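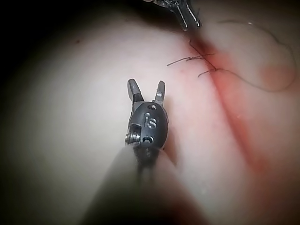 *Surgical grasper over a tissue surface, with the number 15 on its housing.*

# Udley for Android: a folder sync app I decided to keep

I have used Udley on my phone and on an old tablet since March, and I want to write down what I think of it while I still remember the first days. Udley is a sync app from a small developer called Clastgate. It copies folders from your Android device to another place: a home server, a network drive, a second phone, or a cloud account if you have one. It can also copy back in the other direction. The version I write about is build 1108.

Before this I used Kerr Sync for a long time. Kerr was simple and I was content with it, but after my phone received a system update it lost permission to the memory card every few days, and I had to give it again by hand. The developer did not answer my two emails. So I went looking for something else.

## Installation and first setup

The app is in the store and there is also an APK file on the Clastgate site. I took the store version. During the first start it asks for access to files, to notifications, and to run in the background. The last one matters very much. If you refuse it, the app still works when it is open on the screen, but nothing happens at night.

Then you create a "pair". A pair is one folder on the device and one folder on the other side. For each pair you choose:

- the direction (to the server, from the server, or both)
- what happens with deleted files
- how often it runs
- if it may use mobile data

The shortest interval is 15 minutes. I find this enough for photos and notes. If you want the copy to happen at the moment a file changes, there is a switch called "Watch folder", which worked well on my phone and badly on the tablet. The tablet is slow with everything, so I don't blame the app for it too much.

One warning about the deleted files. The default setting is "Mirror", and Mirror means that a file you delete on the phone will be deleted on the server too, at the next run. I noticed this before it did any damage – but only because I read the small gray text under the button. I think the default should be "Keep".

## Daily use

After setup I almost never open it. There is one notification in the morning with the result of the night, and you can turn it off. The home screen shows a list of the pairs with a green or yellow dot. Yellow means that some files were skipped, and if you tap on it you see which files and the reason.

The log is the best part for me. It keeps the last 2000 lines and it is written in normal sentences, for example "Skipped because the file was open in another app." You can search in it and send it to yourself as a text file. In Kerr the log was only codes, and I had to search for each code on the forum.

Battery use is low. In the system settings Udley is always near the bottom of my list, below the keyboard and the weather app. On the first night it was higher, but that was the full copy of the camera folder and I think it is normal.
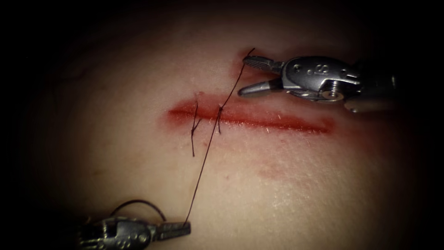 The storage screen in Udley is made to show where the space on your device goes, and I have mixed feelings about it. All folders are put side by side in a single bar across the screen, the largest folder first. The bar is red, and it is not the same height everywhere. It looks like the cut in the practice pad: widest and brightest on the left and in the middle, then a thinner and darker line toward the right end. It is pretty, but the small folders are at that thin end, and my finger cannot hit them. I use the plain list, which you open with the icon in the top corner.

## Problems I had

The most annoying one was error 1017. It came when I moved the home server to a new address. The app said only that the pair "cannot be resolved", and pressing Retry gave the same message. Editing the address did not help. I had to delete the pair and make it again with the same two folders. Udley then compared the files and did not copy everything a second time, for which I was thankful.

The second problem is with file names. I have many files with Korean names, because my friend Myung-ja So sends me recipes and scanned pages. On the phone the names are fine. On the server, some of them were stored in a different form of the same letters, so Udley thought they were new files and made doubles. There is an option for this, "Normalize names", but it is hidden under Advanced > Server > Compatibility. After I switched it on, new doubles stopped. The old ones I removed by hand.

A third thing, smaller: the dark theme does not reach the log page. At eleven in the evening this is quite bright.

## Free and paid version

The free version allows two pairs and has no advertising. The paid version is one payment, not a subscription, and it opens unlimited pairs, encryption, and filters. I paid after the second week because of the filters. With them you can tell a pair to ignore video files, or hidden folders, or anything with a certain word in the name.

Encryption I tried only on one folder. It works, but you can read the files again only with Udley or with the Deltden desktop tool, and I don't like to depend on that. Deltden is free and opens the folder without problem on my laptop, although it is slow to start.

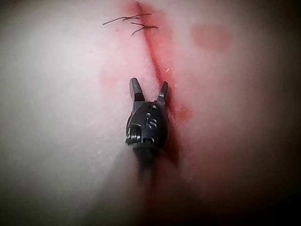 *A black gripper with its jaws open in a V.*

## Who should try it

If you already have a home server or a network drive, I recommend it. The setup takes some patience, and the menus have more words in them than necessary, but since I corrected the names option I have not lost or doubled one file. If you only want your photos in a cloud account, the gallery app on your phone probably does that already and you don't need this.

Things I would like to see in the next version:

- "Keep" as the default for deleted files
- a way to change the server address without making the pair again
- dark theme in the log
- Normalize names on the first setup page

I wrote to Clastgate about the address problem. They answered after three days, politely, and said it is on their list.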